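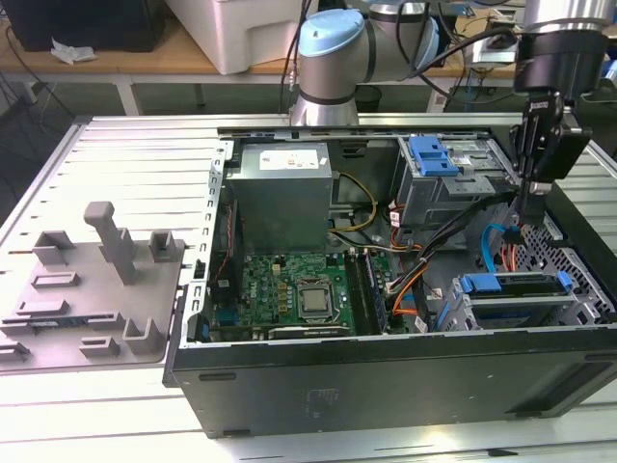 옆판을 열고 눕혀 둔 데스크톱. 파란 손잡이가 달린 쪽이 하드디스크 자리다.

유언

이모부가 남긴 것은 컴퓨터 한 대였다. 정확히는 아파트와 예금도 남겼지만 그건 다른 사람들에게 갔고, 내 앞으로는 본체 하나와 쪽지 한 장이 왔다. 쪽지에는 "버리기 전에 꼭 열어 볼 것"이라고 적혀 있었다. 느낌표는 없었다. 이모부는 느낌표를 낭비하는 사람이 아니었다.

나는 목요일 저녁에 그것을 눕혔다. 컴퓨터는 세워 두면 가전제품 같은데 눕혀서 옆판을 열면 갑자기 환자가 된다. 초록색 기판 위로 노랗고 검은 전원선이 늘어져 있고, 주황색과 빨간색 선이 그 사이를 휘어 지나갔다. 나는 의사 흉내를 내며 한참 내려다보다가 저녁을 먹으러 갔다. 수술 중에 밥을 먹는 의사도 있을 것이다.

돌아와서는 파란 손잡이부터 잡았다. 이모부가 생전에 다니던 회사 카소에서는 파란색이면 당겨도 된다는 뜻이라고 했다. 거기서 27년을 다닌 사람의 말이니 믿어 볼 만했다. 손잡이는 꿈쩍도 하지 않았다. 두 번째에는 내 손톱이 먼저 빠질 뻔했고, 세 번째에 하드디스크가 아무 일 없었다는 듯이 미끄러져 나왔다.

집안에서는 그 안에 든 것을 두고 말이 많았다. 이모는 야운젬스라는 동네에 사 두었다는 땅의 서류일 거라고 했고, 사촌은 비트코인이라고 했다. 어머니는 뭐가 나오든 보지 말고 부수라고 했는데, 어쩐지 그쪽이 제일 그럴듯하게 들렸다.

하드디스크를 내 컴퓨터에 물리니 폴더가 하나 나왔다. 이름은 '중요'. 그 안에 '진짜 중요'가 있고, 또 그 안에 '로스투라'가 있었다. 나는 물을 한 잔 마시고 문을 잠갔다. 혼자 사는 집이었다.

파일은 852개였다. 전부 같은 바둑 프로그램의 대국 기록이었다. 로스투라는 그 프로그램의 이름이었고, 이모부는 밤마다 그것과 두었다. 승패를 정리한 표도 있었다. 이긴 판은 169판. 진 판 옆에는 짧은 변명이 붙어 있었다. '졸렸음.' '전화 옴.' '의자가 낮음.' 의자가 낮다는 말은 몇 달에 걸쳐 나오다가 8월에 끊겼는데, 그 달에 새 의자를 산 모양이었다. 다음 판부터는 의자가 높다고 되어 있었다.

마지막 파일은 끝나지 않은 판이었다. 열어 보니 이모부가 둘 차례였고, 바둑을 모르는 내 눈에도 흑은 가망이 없어 보였다. 변명 칸에는 이렇게 적혀 있었다.

'조카가 이어서 둘 것.'

이모에게 전화해서 땅은 없다고 말했다. 이모는 그럴 줄 알았다면서도 한 번만 더 찾아보라고 했다. 나는 그러겠다고 하고 바둑 입문서를 주문했다. 배송은 사흘 걸린다고 했다. 로스투라는 기다려 줄 것이다. 그사이 나는 의자 높이를 조금 낮췄다.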